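3.2 Spatial play materials in the branch sample

10/03/2018
Folero Institute for Community Learning, Working Papers

The second part of the study looked at what public library branches keep on hand for school-age visitors in the hours between the end of classes and closing time. Earlier work on after-school use of libraries has dealt mainly with homework help and computer access. Toys, puzzles, and construction sets have received less attention, although they take up a good deal of shelf space and staff time in many branches.

Branches in Tritatbridge and Skundthorpe were asked to complete an inventory form in June. The form covered 5 categories of material: board games, card games, jigsaw puzzles, building sets, and what the form called "fitting puzzles," meaning any puzzle in which solid pieces must be placed in, on, or through one another. Across all branches, 2347 separate items were reported. Board games made up the largest group in both towns. Fitting puzzles were the smallest group, and they were also the group for which the returned forms were least consistent. One branch listed each loose piece as an item, and its form was sent back and completed again under the same rules as the others.

Items were then sorted by condition. A puzzle was recorded as usable if a visitor could complete it with the pieces stored in its box. This rule was applied strictly. A jigsaw lacking one piece was recorded as incomplete even when branch staff reported that visitors still borrowed it. For fitting puzzles the rule was harder to apply, as several had no printed solution and the correct number of pieces could not be confirmed from the packaging. These were placed in a separate group and left out of the condition totals.

Figure 4 shows fitting-puzzle materials of the general type covered by the form.
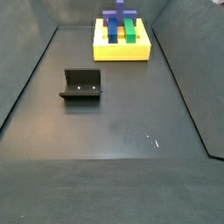
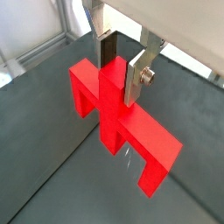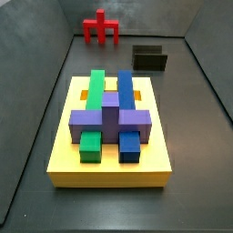

Figure 4. Fitting-puzzle materials. First: yellow tray with a rectangular recess. Second: red piece built from square-section segments. Third: green and blue bars on a pale yellow base, with a purple cross-shaped piece over them.

Loan rules differed between the two towns. In Tritatbridge, all 5 categories could be taken home on a standard card. In Skundthorpe, building sets and fitting puzzles were kept for use inside the branch, and visitors had to ask for them at the desk. Forms from Skundthorpe recorded lower use of these two categories. The difference cannot be put down to the desk rule alone. Opening hours in Skundthorpe were shorter during the study period, and two of its branches had moved their children's shelves to an upper floor the year before.

Staff were also asked how long a typical visitor spent with each kind of material. The answers should be read with care, given that they rest on memory and were not checked against observation. Most forms gave 30 minutes or less for card games and jigsaws. Answers for fitting puzzles were spread widely, and several branches left the question blank. Where comments were given, they tended to mention children returning to the same puzzle on a later visit. The Bashir checklist, which was used to code these comments, has no heading for repeat use, and a new code was added for this purpose before the second round of coding.

Storage was the most common concern raised in the open section of the form. Branches reported split boxes, lids that no longer closed, and pieces from different sets put away together. Some had moved their puzzles into clear bags with a written label. Others kept the original boxes and accepted the loss of a few sets each year. The cost of replacement was recorded under general supplies in both towns, so spending on play materials could not be separated from spending on paper, tape, and similar goods. Section 3.3 returns to this point in relation to the budget records.

Folero Institute for Community Learning | Contact the publications office | Copyright 2018, all rights reserved | Back to top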